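Speaker notes: Gathering demonstrations for a two-arm belt cell
Assunta De Luca, Prellar
5 February 2021
11 shares 2 comments

Slide 1. Title. Say who I am and that the talk covers data collection only. Training results are in the Mitsotakis-Vlachou talk after the break. Do not get drawn into model questions here.

Slide 2. The task. Items sit on or beside a short belt. An arm has to pick one and put it where the instruction says. That sounds simple, and in scripted form it is. The learning system gets no script. It gets camera views, joint positions, gripper state and a line of text, and it has to work out the motion from recorded examples. So the examples have to be good.

Slide 3. What counts as one example. We call it an episode. It starts with both arms at their rest poses and ends when the gripper has opened and the arm has backed off. Anything recorded before the start mark is thrown out. Keep this slide short. People in the room have their own definitions and will want to compare.

Slide 4. Budget. We planned 80 episodes per item. Stress that this was a planning number set in December, before we had trained anything. It was picked to fit the operator hours we had. If asked whether 80 is enough, say it depends on how much the start positions vary, then go to slide 5.

Slide 5. Start positions. First version: operators placed the item wherever they liked. Result: nearly everything ended up close to the near edge, where it is easy to reach. Second version: the placement list is drawn up beforehand and names a cell and an orientation. The operator reads the line, places the item, steps back and starts. Tape is good enough for this. We do not need the item placed to the millimeter, and a bit of scatter inside each cell helps.

Slide 6. Operators. We had 3 on rotation. Each has a style you can pick out from the joint traces: one pauses above the item before closing, one comes in at a slant. We kept all of it but logged the operator for every episode, so the training side can filter. Sessions are capped at two hours. Past that the grasps get sloppy and the pauses get longer.

Slide 7. Recording software. Potine handles the time stamps and writes one folder per episode. Flonen is the review tool. Mention the clock problem: the camera streams and the arm controller ran on different clocks for the first week, and the offset drifted. Those 11 episodes were dropped. We now check the offset at the start of each session and write it into the folder.

Slide 8. Views. Leave these up for a minute. Point out the green belt and the blue tape grid.

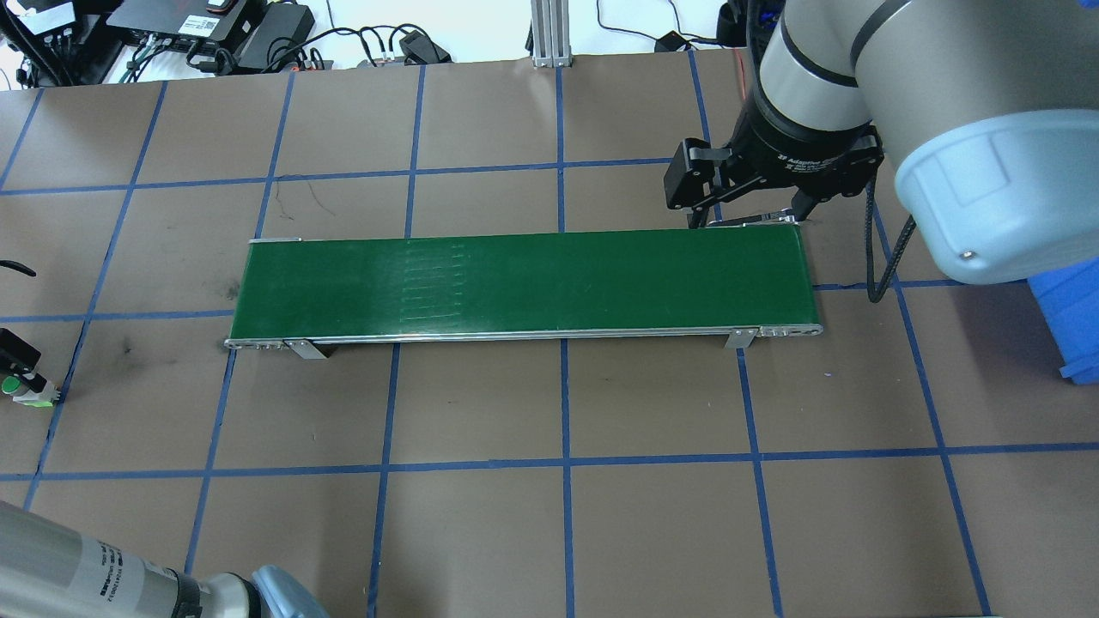
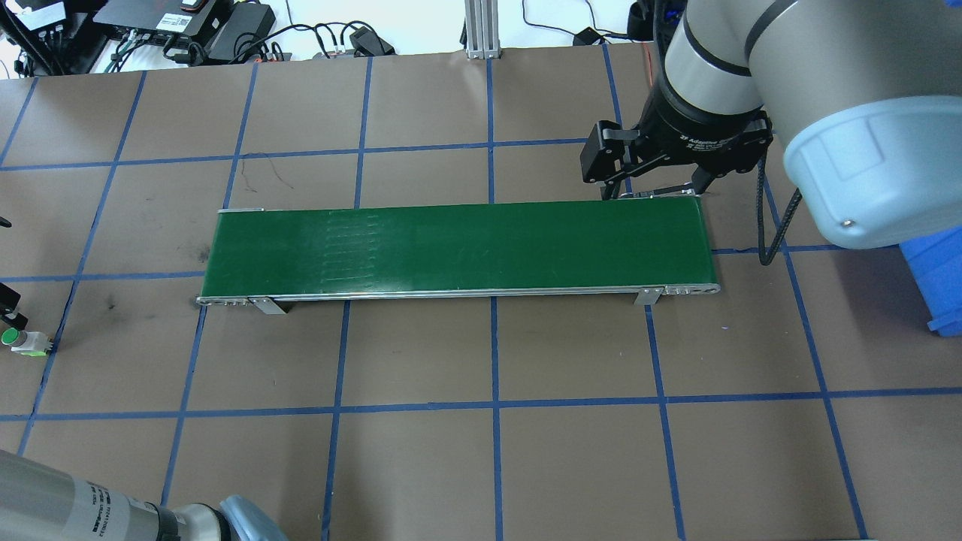
Nothing on the belt in these two. A second arm comes in at the lower left of each. 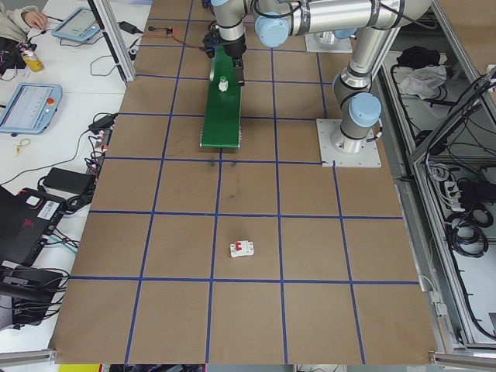 Slide 9. Labels. Every episode gets one text instruction, typed before the recording starts. We tried writing them afterward from the video and got captions of what the arm did, including its mistakes. An instruction has to state what was asked. Spelling is left alone. Item names come from a fixed list, and the verb is free.

Slide 10. Failed episodes. Keep them, mark them, store them apart. A missed grasp followed by a second try that lands is marked as a recovery and goes in the main set. A dropped item that rolls off the table ends the episode. Expect a question on the ratio. I don't have a clean figure, and the early logs mixed operator error with gripper faults.

Slide 11. Review. One person watches each episode at double speed and checks the start mark, the end mark and the instruction. Rejects go back on the placement list so that the cell still gets covered. This step was skipped for a while to save time and then had to be done in bulk, which took longer.

Slide 12. Open items. Lighting has not been varied on purpose. Two-arm handoffs are recorded but not reviewed. The belt has only been used stopped; moving-belt episodes need the belt speed in the log, and the field for it has been added to the folder format.

Questions. Repeat each one for the recording.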